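Thumb calibration, second attempt

November 20, 2024

The bowl task is still the one we lose points on. The student league we entered in May scores tabletop handling in 2 parts: pick the item up cleanly, then set it down inside a marked area. Our setting down is fine. Our picking up depends almost entirely on where the left thumb ends up, and the thumb has been wrong for weeks.

Nelli Lahtinen wrote the first version of our hand mapping, which we call Trullow. It takes the joint angles from the operator's glove and scales them to the robot fingers one by one. That works for the four fingers. The thumb has a sideways swing that the glove reads poorly, so a small error at the base turns into a large one at the tip. On a soft target it hardly matters. On a steel bowl the thumb touches the rim early, pushes the bowl away, and the fingers close on air.

I spent this week replacing the thumb part only. The new version, Tanner, ignores the glove's base angle and solves for tip position instead. It needs a calibration pass of 9 poses, each held for 60 frames. I throw out the first few frames of each hold – the operator is always still settling – and average the rest. 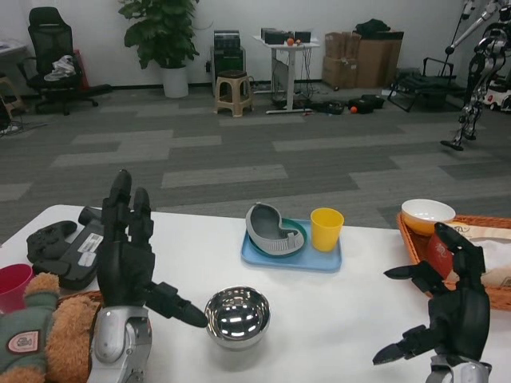
The part I underestimated was delay. Solving for the tip costs more time than a straight scale, and the operator notices. Ulla Juntunen drove most of the test runs and described it as writing with a pen on a string. I moved the solver out of the main loop and let it run at its own rate, with the last good answer held in between. She stopped complaining, which I am taking as data.

Still open: the right hand uses the old mapping, so the two thumbs do not feel the same to whoever is driving. I also want to log 400 grasps with each version before I claim any improvement, and I have nowhere near that many. Ulla wants the curled rest pose changed as well. That one is a config edit and can wait until the right thumb is ported.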